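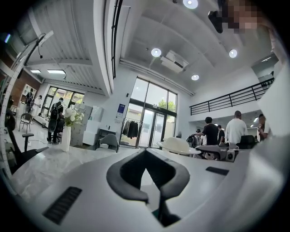
A white hat on the marble-patterned table, with the office chair behind.

Open day at the Grinura hat workshop, 5 September 2022

I had wanted to visit Grinura since April, when my colleague Godelieve Van den Broek came back with a felt hat that fitted her perfectly. The workshop is in Bredberg, 20 minutes by bus from the station, and it opens to visitors only 2 times in a year. Please note that the bus stop is on the wrong side of the main road and you must walk back to the crossing.

We were 13 in our group. The tour began in the steaming room, where it was very warm and smelled of wet wool. A felt hood is held in the steam until it becomes soft, and then it is pulled over a block made of lime wood. Our guide did this in less than one minute. When I was allowed to try, my hood had a fold on one side and I had to give it back to the steam.

The blocks are kept on shelves along the corridor. There are 117 of them, and the oldest came from the Manolakis firm, which closed long ago. Each has a number burned into the bottom. I asked if they still use all of them, and the answer was that some head shapes are not in fashion but they can return.

After this we saw the sewing of the inner bands. It is quiet work and I would have liked to stay longer there, but the next group was waiting on the stairs.

In the shop the prices are rather high for me. I bought a small brush for felt, and I also wrote down the name of the stiffener they recommend, Castia, which should be put on very thinly. Coffee was included in the ticket, cake was not. The lift does not go to the top floor, so visitors who have difficulty with stairs should telephone before they come.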